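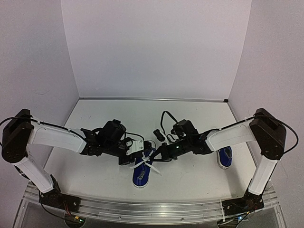
Will it still be my bench once the arms are on it? One reader of the first edition wrote in with that question, and went on to say that she had laced and boxed shoes at the same spot for years, knew where the light fell in the afternoon, and would like to hear before the crate arrived what she was supposed to do all day.

We have thought about her letter a good deal, and it is why this section of the Draltelley Lacing Cell guide is longer than it used to be. The earlier version told you how to switch the cell on and left the rest to you. The floor at Grotwood, where we have spent most of our time with the cell, taught us that switching it on is the easy part (you can learn it before your coffee cools!) and that the shift built up around it takes longer and deserves some patience. So the answer to her question is yes, it is still your bench. You will be doing different things at it, and we'd like to go through them with you.

2. Your First Weeks With the Cell

2.1 What the cell does and what stays with you

The cell ties and tidies laces on low-top shoes before they go to the box. You set out a pair, the arms work the laces, and you check the pair and pack it. Matching lefts to rights, spotting a glue mark, feeling that a tongue has been stitched in crooked, deciding that a pair is simply not good enough to send to somebody: all of that stays with you, and the cell has no opinion on any of it.

What you will do less of is the pulling and pinching. Several people at Grotwood told us that their thumbs were the first to notice. A few also told us they missed it, which we hadn't expected. Tying is quiet work and you can talk while you do it. Watching a machine tie asks for a different sort of attention, and some people find it more tiring at first. Please plan for that. We suggest that each person spend no more than 60 minutes at the cell before trading places with someone at hand lacing or packing, at least through the first month.

Note: Keep at least one hand-lacing place open on every shift. You will need it for shoes the cell can't manage, and it keeps the skill alive in the room.

2.2 Before the shift

Allow 20 minutes for the first morning. It gets much quicker, but please don't rush the first one.

1. Clear the tabletop inside the walls. Cups, tape rolls, phones and box cutters all have a way of ending up in there, so have a good look into the back corners as well.

2. Wipe the tabletop with a dry cloth. Scuffs are harmless and will build up over the months; lint and loose thread should come off.

3. Look along the cables on both arms. They should follow the white links and have enough slack at the joints to let the arm bend. If a cable looks tight or has slipped its tie, leave the cell off and tell your shift lead.

4. Check that the bases sit firmly on the front rail. Use your hand for this, with the power off. There should be no wobble at all.

5. Switch on at the wall, then at the cell. Stand back while the arms find their starting position.

6. Run one practice pair from the reject bin. Go through it from start to finish, even if yesterday ended well.

Caution: Never reach between the grippers while the cell is switched on, even if the arms are standing still. A paused arm can start again. Press Stop, wait for the arms to settle, and then reach in.

Caution: Tie back long hair, and tuck in lanyards, scarves and hood strings. The grippers are built to pick up soft, narrow things and they can't tell your badge cord from a lace.
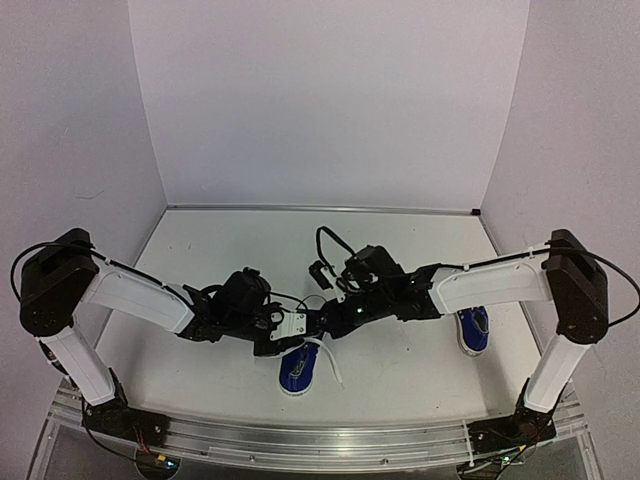 Figure 2-1. Both arms over the work area, with a pair of blue sneakers on the tabletop.

2.3 Setting out a pair

People develop their own way of doing this, and we'd encourage you to find yours once you've had a week or so with ours.

1. Press Stop if the cell is running, and wait.

2. Place the shoe to be worked on near the middle of the tabletop, where both grippers can get to it. The other shoe goes to the side, well clear of the first.

3. Let the laces lie loose. Don't wind them, and don't tuck the ends into the shoe to be neat. (We know. It goes against everything a good packer does by instinct, and we have watched very experienced people tuck those ends in for days before the habit let go.)

4. Take your hands out and press Start.

5. When the arms have drawn back, press Stop, lift the shoe out and give the knot a gentle tug before you move on to its partner.

Note: If you find yourself hurrying to keep the cell fed, slow down. It will wait for you as long as you like and it doesn't report the waiting to anyone. During the first weeks, supervisors should leave pair counts alone entirely. At Grotwood the board with the daily numbers was taken down until the line had finished its first 500 pairs, and people on the floor told us it was the kindest thing anyone did during the whole changeover.

2.4 Checking the grip

Learning to judge a grip is the skill that most separates somebody who minds the cell from somebody who really runs it, and you'll be pleased to hear that anyone who has tied shoes for a living already has most of it in their fingers. You are looking for the same things you would want from your own hands: a hold on the lace only, close to where the work is happening, with no canvas caught up in it. The view from the gripper camera lets you check this from your seat, and it's worth looking at it a few times a shift even when all seems well. On the blue canvas shoe shown with this part, the fingertips have the lace near the knot, at the place where the strands come together, and one free end is lying out across the table with its tip in plain sight. Look for that free end whenever you check. If you can't find it on the screen, it may be under the shoe, and you should stop and free it by hand before the next pull. 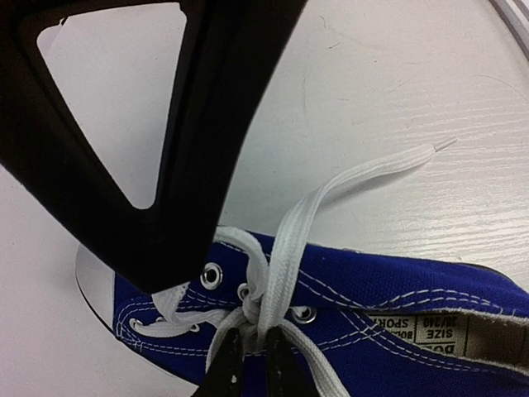

The size label is another matter, and one that causes more grumbling than it should. A shoe lying on its side will often show you its label the wrong way up. In the view just above, the size line reads "38/240" only if you tilt your head, and part of the brand text is lost in the folds. Please don't try to read sizes from the screen. Read them with the shoe in your hand when you match the pair, the way you always have.

2.5 When something goes wrong

It will, and it isn't your fault. Say so to each other often in the first weeks.

The gripper has hold of the canvas. Press Stop. Support the shoe with one hand and use the Release button with the other. Don't pull the shoe free.

The lace has come out of an eyelet. Stop, take the shoe out, rethread it by hand and send it to the hand-lacing place. It is seldom worth a second try in the cell.

The knot is loose. Finish it yourself. If three in a row come out loose, run a practice pair and let your shift lead know.

Both arms have stopped and nothing seems to be the matter. Look for a lace end trapped under the sole. If there isn't one, press Stop, wait, and press Start again. Do this once only, then ask for help.

Caution: Don't bend or push an arm by hand to get it out of your way, unless the power is off at the wall.

2.6 A word for supervisors

The people who will get the most out of this cell are those who laced by hand before it came. Ask them where it should stand. Ask them which shoes to start with, because they know which styles fight back. Write down what they tell you on the sheet at the end of this guide and keep the sheet by the cell, where the next shift can add to it and argue with it.

Tell everyone early, and in plain words, what will happen to their hours. If you don't know yet, say that you don't know and say when you will. We have seen good crews spend weeks guessing, and no amount of careful set-up makes up for it.

Set aside time at the end of each shift for the person leaving to talk with the person coming on. A few minutes will do. What pulled badly, which styles went to hand lacing, whether a cable tie looked worn. Note it on the sheet, switch off at the cell and then at the wall, and leave the tabletop clear for the morning.

Continue to Section 3, Cleaning and Care of the Fingertips.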